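Home Tickets Knowledge base Downloads Contact

Ticket 132: Fastavska viewer stops loading textures after update
Mar 25, 2021 – Lok-yiu Chow

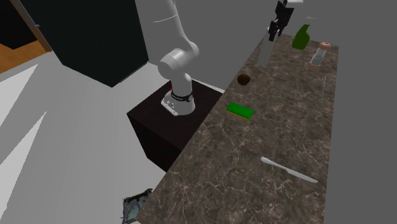
Dark brown marble countertop with white and beige veins.

Problem: after the update to build 114, every material in older projects came up flat grey on the office workstation. New projects were fine. No error on screen, but the log had 39 lines reading "path not found".

Tried first: cleared the cache and restarted. No change. Reinstalled the graphics driver. No change.

Tried next: opened the same project on the laptop, still on the December build. Textures loaded there, so the project file is sound.

Cause: the update moved the shared library from the Usadum drive to the local user folder – the old projects still point to the drive letter.

Fix: Settings, Libraries, Add path. Enter the old Usadum location and move it above the local one. Close the viewer fully (check the tray icon) and open it again. It took 2 goes as I forgot the tray icon the first time.

Still open: thumbnails in the Sekisura folder are blank. The materials themselves load. Passed to Cheung support with the log attached.

Status: fixed, left open for the thumbnails.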